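Ticket 1454 - Opening value drifts in cloth episodes
Project: Atell
Site: Pondanau
Recorder: Ilto
Status: Solved, waiting for confirmation from site
Priority: Normal

Reported problem

We record household cloth tasks with the hand-held grippers: picking up, passing to another person, laying over an edge, folding. Since the last update of Ilto, some episodes are refused at upload with the message "opening out of range". The refused episodes all come from the left unit of the pair. The right unit uploads without complaint.

In the refused files the opening value starts correctly, then it goes slowly below zero in the second half of the episode. When the fingers are fully closed with nothing between them it should read zero, and we see -3 or a bit lower. The video plays normally and the motion track looks good to us. Only the opening is wrong.

We have 11 refused episodes until now. Please tell us if we can repair them or if we must record them again. The cloth tasks take a long time in the small rooms and we would prefer to repair.

First reply from support

Thank you for the clear report. Please check the following points on the left unit and write the result under each one.

1. Which calibration file is loaded in Ilto for this unit?
Answer from site: The file in the folder has the correct unit number. We compared the number in the file with the label on the housing.

2. Did somebody change the fingers after the last calibration?
Answer from site: Yes, both fingers were changed in March. The log says calibration was done after this, but it does not say at which step it finished.

3. Does the value also drift when there is no cloth?
Answer from site: We opened and closed the unit in the air for a few minutes. No drift. With a thick towel we have a small drift, with thin fabric almost none.

4. Is the camera bracket tight?
Answer from site: Tight on both units. We moved it gently by hand and the picture did not shift.

5. Please show us how the cloth sits at the fingers during the work.
Answer from site:
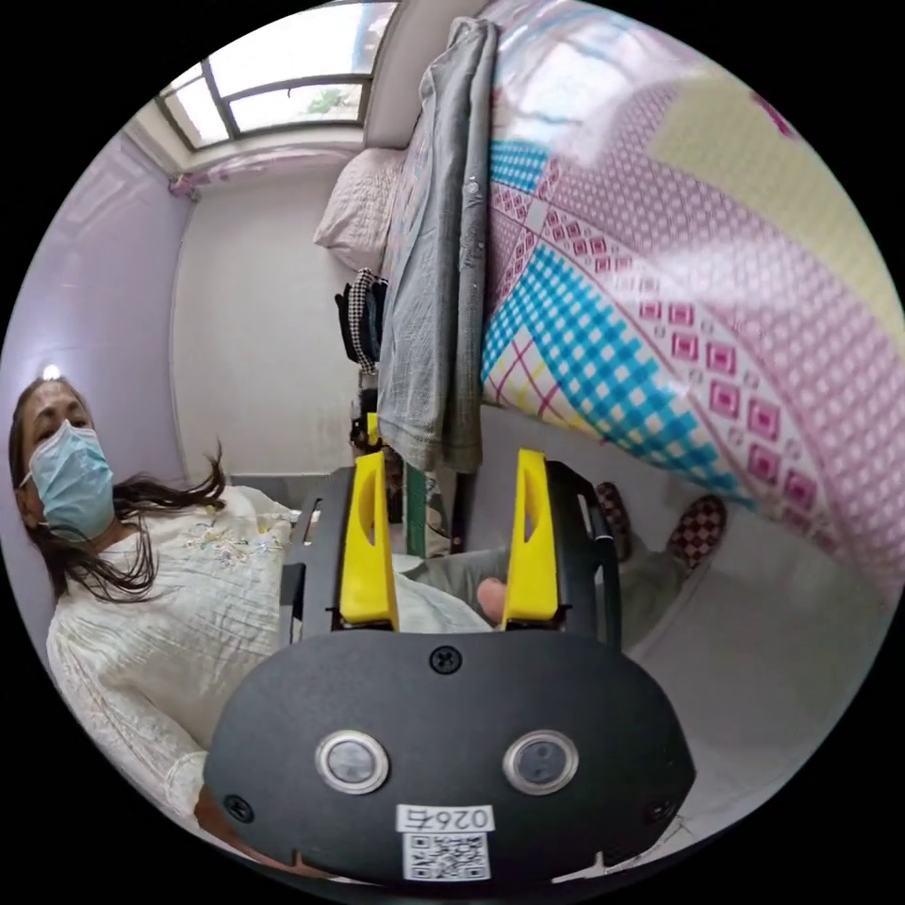 Fingers open, nothing between them.

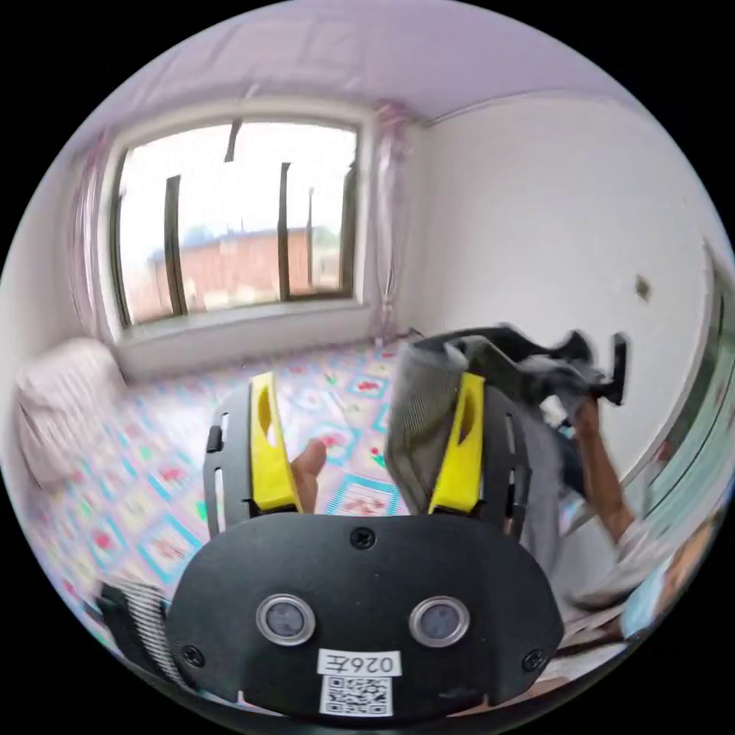 Grey mesh against the right finger. The other person holds the dark grey cloth at its far end.
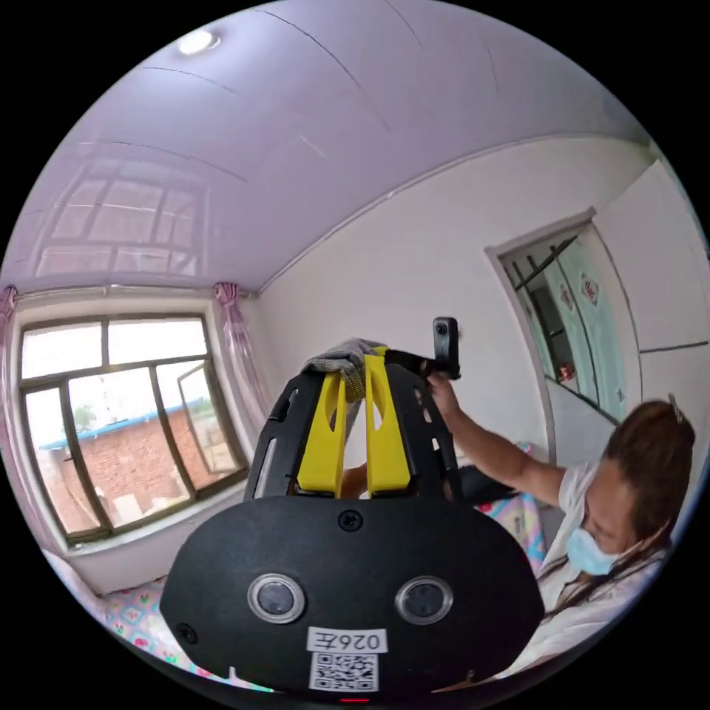 Grey knitted cloth over the top of the left finger, and a hand on the bracket with the small camera.

Second reply from support

Thank you, we understand the work better now. We looked also into the refused files which you sent, and we believe there are two separate things.

The first one is the calibration. Ilto stores two points for each unit, fully open and fully closed. In your file the closed point has the same time stamp as the old fingers, so only the open point was renewed in March. The old version of Ilto did not compare the two dates. The new version does not compare them either, but it refuses values below zero, and the old one simply cut them to zero. So the error was probably in your data before the update and you could not see it.

The second one is the cloth itself. If fabric lies over the top of a finger, or if it is pulled sideways by the other person, the finger can bend a little under load. This is normal for these fingers. With a wrong closed point there is no margin left, and the small bending is enough to go out of range.

Please do this on the left unit:

1. Close the recording session in Ilto and wait until the upload queue is empty.
2. Remove all fabric and threads from the fingers and the rails.
3. Open "Units", choose the left unit, and press "Clear both points". Do not use "Renew", it keeps the old closed point.
4. Open the fingers to the stop and save. Close them without extra force and save.
5. Open and close 8 times. The closed value must come back to zero each time, with a tolerance of 1.
6. Record one short episode with the thick towel and one with thin fabric, and upload both.

Result from site

Done at 14:20. At step 5 the first closed value was 1, all the others were 0. Both test episodes were accepted. We repeated the thick towel with a strong sideways pull - the value stays above zero all the time.

We cleared and saved both points on the right unit too, although it had no error.

Repair of the old files

The refused episodes do not need to be recorded again. The script from Tănase can apply the new points to the raw counts, because these are kept in every file. Run it on a copy of the folder first, then upload under the same episode numbers with the ending "r".

Please do not run it on episodes from before the finger change. For those the old points are correct.

Open question from site

The accepted episodes from the left unit after March have the same wrong closed point, as we understand. Should we repair them also? It is roughly one full disk, and we would have to do it overnight.

Support: Yes, please repair them also. Start with the folding task, as the training set for it is not frozen yet. The ticket stays open until the first night is uploaded.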